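Iris, le pack de démonstrations simulées pour la cuisine

J'ai mis Iris en ligne parce que j'en avais assez de bricoler mes propres scènes chaque fois que je voulais entraîner une politique de manipulation ! C'est un jeu de démonstrations prêtes à charger, entièrement produites en simulation, avec un bras Franka et des objets de tous les jours posés sur un plan de travail - cuillères, tasses, ce genre de choses.

Le pack contient 1 676 épisodes, dont 455 réservés à la validation. Je les ai presque tous téléopérés moi-même (mon poignet s'en souvient encore), et chacun comprend une vue rapprochée côté pince et une vue large sur le bras.
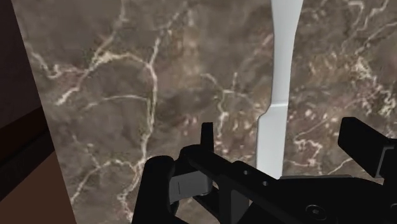 Deux vues de simulation, avec le plan de travail en marbre brun.
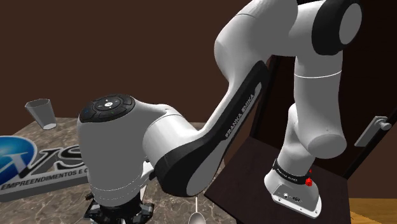

Côté format, chaque épisode tient dans un seul fichier : les images, les positions articulaires, l'ouverture de la pince et une consigne courte en français et en anglais. Le chargeur Salian est fourni, il marche sous Linux et je m'en sers tous les jours. Sous Windows, écrivez-moi avant d'acheter, il y a encore un souci avec les chemins un peu longs.

J'ai gardé 334 essais ratés dans un dossier séparé, avec leur étiquette. Moi j'adore les avoir sous la main pour entraîner un détecteur d'échec, mais vous pouvez très bien les ignorer !

Licence par équipe, mises à jour comprises jusqu'à la prochaine version, prévue en août. Téléchargement depuis votre compte Vavomano.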